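The Slow Return of the Stovetop Waffle Iron

Visitación Cordero bought her first stovetop waffle iron at a yard sale for 11 dollars. It was cast iron, it had no plug and no light, and the hinge was stiff with old grease. She cleaned it, oiled it, and made waffles in it the next morning. They stuck.

"I threw out the first batch and most of the second," she says. "Then I let the iron get hotter and used more butter, and they came out fine."

Cordero now runs Primard, a small kitchenware shop that sells new and restored irons by mail. In August the shop shipped 949 of them, its best month so far. Most buyers already own an electric model. They want something that stores flat in a drawer and has no cord to fray or coating to peel.

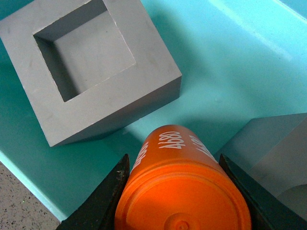 Can a stovetop iron be used on an induction burner?

Cast iron works on induction, but aluminum on its own does not. Check the maker's listing before you buy, and look for a base that sits flat on the burner.

The two materials cook differently. Cast iron is heavy and slow to heat, and it holds that heat between waffles. Aluminum is ready sooner and easier to flip, but it cools down each time you open it. Cordero sells both and keeps an aluminum one at home for weekday mornings.

Telmo Mateos teaches a breakfast class and has tried most of what is on the market. He likes the Sengar, a round iron with shallow pockets, for thin, crisp waffles. For deep ones he uses the Mellow, which is square and needs a good deal more batter. His advice is the same for either. Heat both sides, brush on fat, pour, close, and flip after 30 seconds so the batter reaches the top plate. After that, leave it alone until the steam slows down.

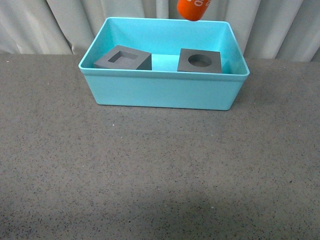

Square shapes, two to a bin.

Cleaning is where people go wrong. A seasoned iron should be brushed out while it is still warm and wiped with a little oil. Soap now and then will not ruin it, but a night in the sink will. Mateos uses a dry pastry brush for the corners of the pockets and has had the same one for years.

Price varies more than you would expect. The Trusine, a plain aluminum iron with wood handles, costs less than a decent skillet. Restored antiques can go much higher – Cordero has seen collectors ask 1,000 dollars for a rare pattern, and she does not think it makes a better waffle.

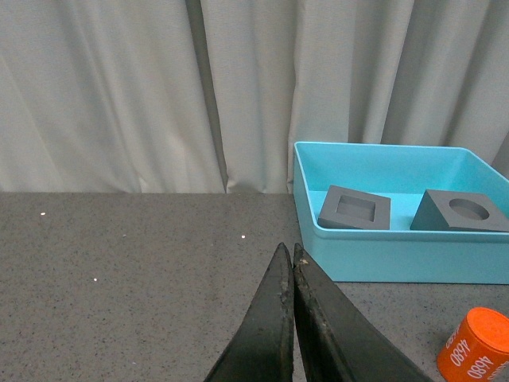 She would put the money toward a kitchen scale and good flour instead. Her own batter has buttermilk, melted butter and a spoonful of cornmeal, and it rests on the counter while the iron heats. The first waffle still goes to the dog.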